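January, afternoon. Left gripper dropping out during board wiping

Third time this has come up, so writing it down properly.

Task is whiteboard wiping with the two hand-held grippers, sponge in the left. Over the morning block the left gripper's width signal went flat in the middle of several takes. The log shows the fingers fully open while the operator was still gripping the sponge. Right side fine throughout. No error from the recorder, which is the part I don't like. It just keeps writing the last good value, and the take looks normal until someone plots it.

Torben Thiele saw it first when he was checking takes for Wurent. He had one where the policy would have learned to wipe a board with an open hand.

What I tried, in order:

Swapped the left and right data leads at the hub. Fault stayed on the left. So not the hub port and not the lead.

New battery in the left unit. No change.

Shook the gripper with the recorder running. Nothing. Squeezed the fingers shut on the bench, held for 35 seconds. Nothing. Squeezed again and leaned the fingertips into the bench top the way you do against the board. Dropped out after 2 seconds, came back when I let go.

So it takes side load on the fingers. Opened the housing. The encoder board sits on two screws and one had backed out far enough that the board could rock. When it rocks the ribbon connector lifts on one side. Ehlers assembled this pair and the right one has thread lock on both screws. The left has it on one.

Cleaned the threads, thread lock on both, pushed the ribbon home and put a strip of tape across the latch. Left it to cure over lunch.

Then back to the board to load it the way the task does. The worst place is low down, where the sponge has to go into the bottom edge just over the tray and the wrist ends up bent.

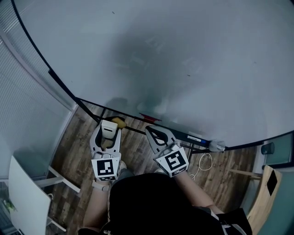

Ran 13 takes like that, pushing harder than anyone needs to. Width trace clean on all of them. I'd still want a longer run before calling it fixed. Tape is temporary, there is a proper clip on the Urkico parts list and I've asked for a handful.

Separate problem, same cause of bad data: the recorder should not hold a stale value without saying so. Added a check that stops the take if the width reading is identical for 3000 samples in a row while the gripper is moving. Might be too loose. A steady grip on something hard can look almost frozen too, so I don't want it much tighter until we have tried it on the Erkden cup task.

To do:
Replot every left-hand width trace since the pair arrived, pull the bad takes
Check screws on the spare pair
Ask Ehlers whether other units went out the same way
Torben to tell Wurent which takes are withdrawn

Left unit is back on the rack with a yellow tag. OK to use for practice, not for delivery takes yet.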